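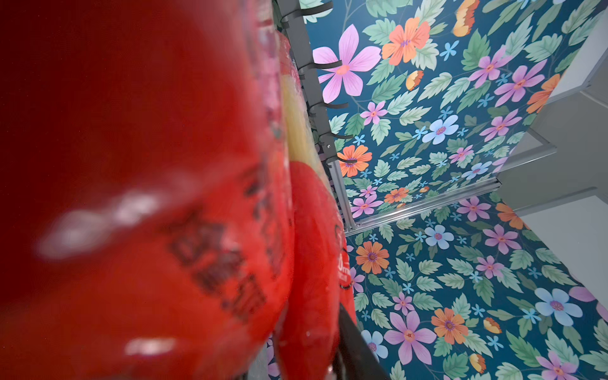 One tenant who took part in the Zavine round told us she had expected to be asked what she ought to buy, and was asked what she did buy, which made it easier to answer. That is still how we work, and we are now looking for households for the next round.

Call for participants: household shopping and storage study, Osgate

Flindby Research is looking for households in Osgate and the surrounding streets to keep a record of their everyday shopping for 7 weeks, starting in February. We want to know what people buy, where they put it when they get home, and how much of it is thrown out unused. The results will go into a report on kitchen and pantry storage in small rental units.

The earlier round in Zavine had 207 households. Most were families in detached houses, and the report said little about people living in apartments, basement suites and shared houses. This time we are recruiting mainly from those groups.

Who can take part

You can apply if you:
- are 18 or older
- rent your home, or live in a home that someone else in the household rents
- do at least half of the household's grocery shopping, or share it evenly with one other person
- expect to stay at the same address until the end of March
- can read and write English well enough to fill in a short diary (help by phone is available in other languages, ask when you apply)

You do not need to own a car or shop at any particular store. Students are welcome. We can only take one diary keeper per household. People who work for a grocery chain's head office can't take part, but store staff can.

What you will do

You keep a diary, on paper or online. After each shopping trip you write down what you bought, the size of each package and where it was stored. Keep the receipt if you get one. Once a week you note anything you threw out and the reason, in a few words. Most people in the last round did their entries at the kitchen counter while putting things away.

There are also 2 home visits, one in the first week and one in the last. A visit takes less than an hour. The interviewer measures cupboards, shelves and the fridge and asks some questions about how you use them. Please don't tidy up beforehand. Evening visits can be booked up to 7:30 p.m.

We don't ask about income. We do ask how many people live in the home and their age groups.

Payment

Each household that completes the diary and both visits gets $600, paid by e-transfer or cheque in two equal parts. The first part is sent after the third week. If you leave the study before that, you are paid for the weeks you completed. Payment may affect some benefits, so check with your caseworker if you receive any.

Privacy

Diaries are stored under a number. Names and addresses are kept in a separate file and deleted when the last payment has gone through. Your landlord will not be told that you are taking part. The storage measurements will be shared with Arnardóttir Cabinets, which is paying for part of the study. The company will not receive receipts, diaries or contact details.

How to apply

Pick up a form at the Flindby office on the ground floor of the Osgate Library, or ask at the desk to have one mailed. The form is two pages. Return it by the end of January in the box beside the office door. Leave the section marked "office use" blank.

We will call everyone who applies, whether or not there is a place. If you can only be reached at certain times of day, write them at the top of the first page. Households on the waiting list may still be called in the first week of the study.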